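4.2 Folding as a test of readiness

Claims that household laundry is close to being automated rest mostly on short clips and on success rates whose terms are set by the people reporting them. We took a narrower view. The Drellosance protocol asks for one cotton T-shirt, laid on a cloth-covered surface and brought to a rectangle using two grippers, with no smoothing by hand between steps. A trial ends after 300 seconds whether or not the shirt is done.

We chose a soft surface on purpose. Most published setups use a hard, bare table, where cloth slides easily and wrinkles come only from the garment. On a bedsheet the support has folds of its own, and a jaw that closes a little too low may take hold of both layers. Figure 5 shows the task with the hem held at both bottom corners. 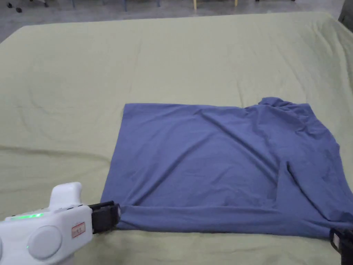
Figure 5. Two-jaw grasp on the folded hem of a partially folded T-shirt. The collar is bunched above the top edge.

The collar deserves more attention than it usually gets. A scoring rule based on outline alone, such as the one used in the Gonham set, would treat a raised neckline as a minor error. A person putting shirts in a drawer would not. We therefore scored outline and flatness separately, and the two often disagreed. Of 41 trials, 9 passed on both counts.

We do not read this as proof that the task is out of reach. The Probert baseline was tuned for towels, and shirts are harder. Still, a folded towel tells us little about sleeves, and one good shirt tells us little about a full basket. Until results are reported on mixed loads, with failed grasps left in the totals, we see no basis for saying that the chore can be handed over. Section 4.3 repeats the test with long sleeves.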